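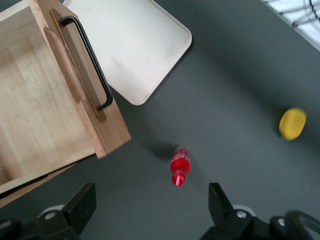 I would like to ask for advice about cleaning and keeping a wooden serving box. I bought it second-hand in January, together with a white tray, at the market in Lakville. The wood is pale and has no paint on it that I can find. It has a black metal bar handle on the outer face of the wall, and on the inner face there is a shallow oval recess for the fingers, and this recess is the part that worries me. When I wipe it with a damp cloth, the grain stands up and it feels rough for the whole next day. I use the box for bread and sometimes for cups when we eat outside. The seller told me it was oiled "a long time ago" but he did not know with what. Should I sand it first, or can I put oil directly? And must I take the handle off before? I am afraid that the screws will not hold so well when I put them back.

Also the tray has gray smudges that do not go away with dish soap. I do not know what material it is. If somebody has an idea for this too, I would be thankful.

Brigitta Mösli

kellholm_workshop

The rough feeling is normal. Water makes the small fibers swell, and after drying they stay up. You can use this for your advantage. Wipe the whole box with a damp cloth, let it dry overnight, and then sand very lightly with 200 paper, always along the grain. Do it 2 times. After the second time the water will raise much less.

For the recess, do not use a sanding block, it will make flat spots on the edge. Fold the paper over your finger and go around slowly. The corners where the end grain shows will drink more oil than the rest, so sand them a little longer, otherwise they become darker.

Then the oil. For bread I would take a food-safe mineral oil, or a tung oil if you have patience. Put a thin coat, wait 10 minutes, wipe away everything that is still on the surface. Repeat the next day. Please do not take cooking oil from the kitchen, it goes sticky and after some months it smells. With tung oil you must wait until it is fully hard before you put food in the box, and the time is written on the can. Rags with tung oil should be laid flat outside to dry, never left in a ball, they can start to burn by themselves.

About the handle: I would leave it on. Put some masking tape on the metal and use a small brush or a cotton swab near the ends. If the screws sit tight today, it is better not to disturb them.

Reisinger

just oil it. i have one for 12 years and never sanded anything

Drenasus

I agree with most of what kellholm_workshop wrote, but I would try first on one place that is not seen, for example the underside. If the old finish was wax and not oil, the new oil will stay on top and make spots. A drop of water can help you to know: when it stands as a round drop for a long time, there is still some finish in the wood. In this case, wipe the wood with a little mineral spirits, let it air out well, and begin after that.

For the tray — gray marks on a light surface are very often metal marks, from cutlery or from the bottom of a pan. They are not dirt, so soap does nothing. Make a paste from baking soda and water, rub softly with a wet sponge and rinse. If it is a glazed tray this should be enough. If it is plastic or painted, rub less and look often, because the paste can make it shiny in one place, and a shiny place you will see more than the smudge.

And keep the box out of the dishwasher, also when somebody in the house says it is only one time. The glue in the corners does not like it.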